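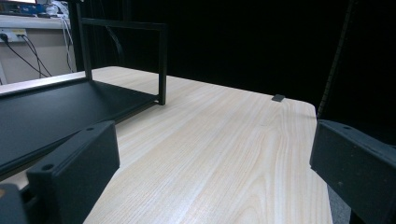 Figure 4. View from the hand-held gripper at the table of the student project, with the black shelf unit on the left and a small dark gray tab near the far corner.

3.2 Data collection in the course

The demonstrations were recorded in April by the students of the Mekar project course. The students worked in pairs: one person moved the gripper by hand, and the other wrote down the start position of the object and any mistake during the trial. Each pair changed roles after 5 trials. In total we obtained 352 demonstrations, from which 171 belong to the task with the small tab (Figure 4). This task was considered the most difficult by almost all students, as a flat object gives the fingers very little to hold.

Two of the authors (Matei and Belay) checked all recordings and removed those in which the notes did not agree with the video. The numbers above are given after this step. The students received the same written instructions, which are included in Appendix B.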